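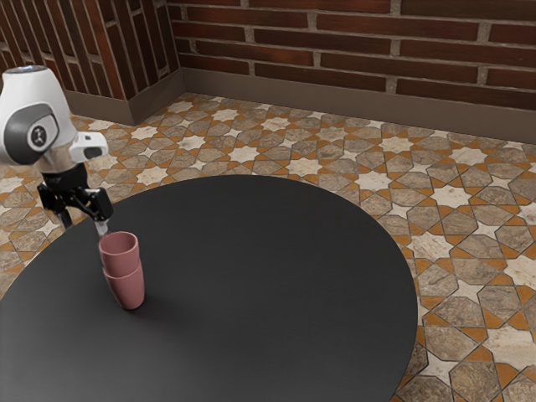 Robot arm over a round table (render)

Korkham–Wannasri defense pact: good deal or bad deal?

harborwatcher
2019-03-04
So the two governments finally put their names on the thing. I've read the English summary twice now and I'm still not sure what Korkham gets out of it. Wannasri gets port access for its patrol ships, 12 berths in all, and Korkham gets "enhanced consultation". Anybody here know what that means in plain words?

tidewater_lou
It means phone calls. My wife's family is from the coast down there and the whole town is talking about the berths, no one cares about the consultation part. The fishing boats have to move to the old dock and it's way too small for them.

patchkit
Come on Lou, it's more than phone calls. Read section 3. There's joint training every January and up to 600 personnel can rotate through. For a navy that size that's a big deal! I did a couple of exchange tours myself (different countries, long time ago) and you learn more in two weeks of that than in a year of briefings.

tidewater_lou
Up to 600. Could be six guys and a cook.

harborwatcher
Ha, fair. But patchkit, does section 3 say who pays? I looked and all I found was a line about "shared costs to be agreed".

patchkit
No, that's in the annex and the annex isn't public yet. I'll give you that one – I don't like it either.

gray_ensign
I'm against it, and I was against the last one. Every time two small countries sign one of these, the big neighbor sends more ships and the fishermen get squeezed from both sides. What was wrong with the old coast guard agreement? It ran 19 years without a shot fired.

patchkit
It also ran 19 years without anyone answering the radio after dark. Ask the crews.

gray_ensign
I have asked crews. We must know different ones.

harborwatcher
Okay, play nice you two. Does anyone know when the annex is supposed to come out? I'd like to read the money part before I make up my mind.

tidewater_lou
Local paper said after the Korkham parliament votes. No date given. I'll post it if I see it.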